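Pradura Newsletter – Patients and the Law
May 6, 2023

Asking for your medical records after something went wrong

Many readers write to us with the same question. They had a treatment, the result was bad, and they want to know if a mistake was made. Before a lawyer can say anything useful, he or she must see the records. In this issue I explain how to ask for them, what often is missing, and what to do while you wait.

First, you don't need to accuse any person when you ask. A request for records is a normal letter, and every clinic receives them. You don't have to write why you want the papers. Some people feel they are starting a fight when they send it, and so they delay for months. Please don't delay. The time limit for a claim is running also while you are thinking, and it is different from one place to another, so ask early which limit applies to you. 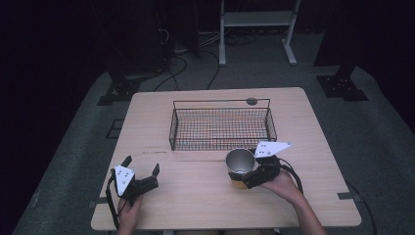

Second, ask for everything and say what "everything" means. If you write only "my file," you will often receive the discharge letter and a few test results. At our advice desk in Wonotdale we now suggest a longer sentence, which names the nursing notes, the medication charts, the consent forms, the scans themselves and not only the report about them, the letters between doctors, and any notes of telephone calls. The nursing notes are the part most often forgotten. They are written hour by hour, and it is there that you can find when a patient complained of pain and when somebody came.

Keep a diary of your own

The records show the view of the clinic. Your own view is also evidence, but it becomes weaker when it is written late. In the Jelínek matter, which our desk followed until it settled last December, the family had written down each conversation on the ward on the same evening. The notes were short and the spelling was not perfect. Even so, they helped the lawyer to see that one blood test was ordered in the morning and done only the next day. The clinic's chart had only the second date.

A few lines per day are enough. Write who spoke, what was said as near as you remember, and what you could not do that day because of your health.
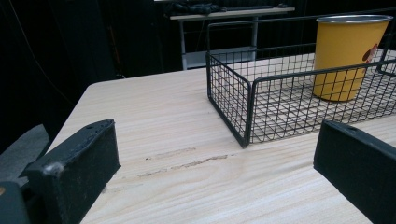
The last point matters more than people expect, because compensation is partly for the things of daily life which you lost. General words such as "I suffered a lot" are difficult to use. It is better to be exact and small. If your hand was injured, write that you could not wipe a kitchen table, or that a brownish mark stayed across the pale wood because rubbing hurt too much. Write that your sister had to come and cut your food. Such sentences may look silly to you, but an expert can work with them.

Keep receipts also. Parking, taxis, bandages, a special pillow, the hours of a person who cleaned for you – all this can be part of the claim if you can prove it. One reader had paid for 11 taxi rides to the physiotherapist and could show nothing for nine of them.

What you may be asked to bring to a first meeting

A photo document, the letters you sent and received, your diary, the receipts, and a list of the medicines you took before the treatment. If an object is part of the problem, for example a splint or a packaging from a medicine, keep it as it is and don't wash or repair it. Put it in a bag with the date on it.

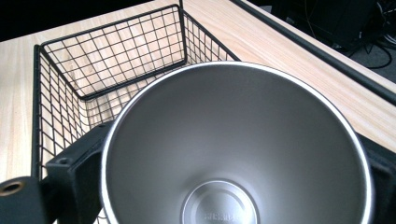 When the clinic does not answer

If no answer comes, send the request again and attach the first one. Use a method where you get proof of delivery. Stay polite, also when it is hard. The letter may be read later by a judge or by an insurer, and a calm letter helps you.

If the answer comes but pages are missing, make a list of the gaps by date and ask for exactly these. Page numbers are useful here. In one file of roughly 2000 pages, our desk found that seven days of medication charts were absent, and they arrived after a second letter without any discussion.

Where to get help

The advice desk can check your request letter before you send it. We don't give an opinion whether a mistake was made, this is work for a lawyer together with a medical expert. For readers who can't come to Wonotdale, the Brorkard office takes the same questions by telephone and has the model letter in large print. Please have your own copy of the papers in front of you when you call, and do not send originals by mail.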